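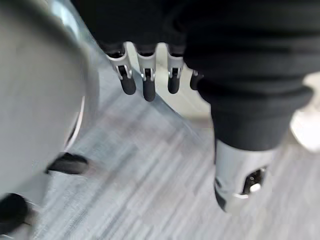

The Drorero Code is a voluntary code of good practice for the use of two-handed robots in furnished rooms. It was drawn up by a working group under Oliwia Dudek and Shoaib Niazi and first issued on Saturday, July 2, 2022. It applies to machines fitted with fingered hands and used near seating, bedding and soft floor coverings.

Scope
The code covers tidying, the placing of cushions and the handling of light household goods. It does not cover lifting people, cooking or work on stairs. Homes and show flats are treated alike.

Main provisions
Finger coverings must be checked for splits before each session, and a hand with a torn covering must be taken out of use. Both hands are to be kept clear of the floor while the robot is moving between rooms. Where a robot works at a sofa, it should approach from the front, with both hands open and in view of its own head camera.

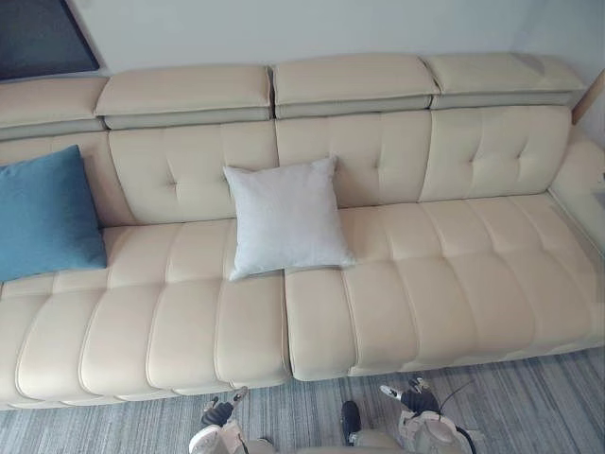
Stitched and buttoned leather is placed in the higher care class, together with silk and loose weaves. On such surfaces a cushion must be held by its sides, and closing force at the fingertips is set at the lower of the two limits given in Annex B. Cables at the wrist must be secured so that they cannot catch on armrests or raised headrests.

Records
Operators keep a log of each session for 600 days. Any mark on upholstery is entered, whatever its cause.

Revision
A second edition, edited by Fares Jaber, followed in September of the next year. It added Annex B and withdrew the earlier rule on glove colour.

See also
Millari scale
Fultivbridge guidance on domestic robots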